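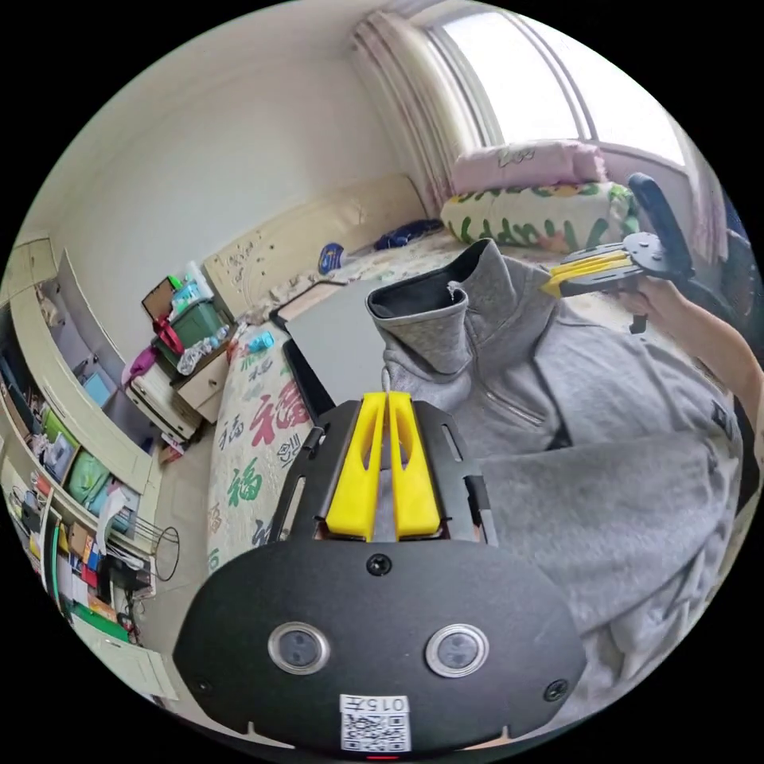
Dendside software work: interim report to Sterholm
Prepared by Leonie Schwaiger, 26 August 2023

Summary: the tracking code is better than it was in April. I am not yet willing to say it is good enough to train the folding policy on, and the rest of this report is mostly about why.

Tracking
We ran 1204 two-handed recordings through the new pose estimator. It rejected 183. Reto Tanner went through the rejects by hand and thinks most were fair calls. My worry is the ones it kept. The estimator reports high confidence on patterned bedding even when the two grippers' paths disagree by 30 mm, and a confidence score that stays high while the answer drifts is no use to us.

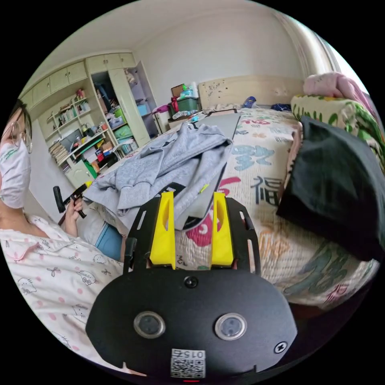 Figure 2. Bedroom recording, sweatshirt and laptop on the bed.

Rooms like this one have plenty of texture for the tracker to hold on to, so they ought to be the easy case. Plain walls and bright windows are harder, and our error figures for those come from too few rooms to mean much.

Planner
Heidrun Kofler's team at Flivero reports smoother two-arm plans with the new time alignment. I have watched the replays and they do look smoother. Smooth is not what we asked for. We asked for fewer missed grasps, and the simulator has no believable cloth model to test that with.

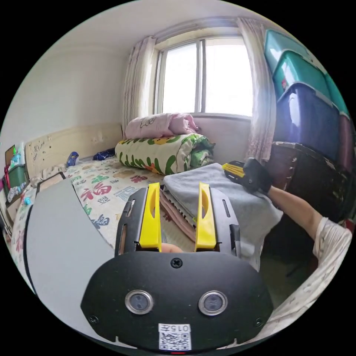 Photo: Dendside / Brigitta Pichler

Towels remain the test item for the next round. Ermelinda Vilela has asked to go to 2000 recordings before any retraining. I would hold off. More data through an estimator we don't trust gives us more labels we don't trust.

Requests
Keep the budget line for the fixed-marker check, which was due to lapse. Move the policy training milestone back until that check is done.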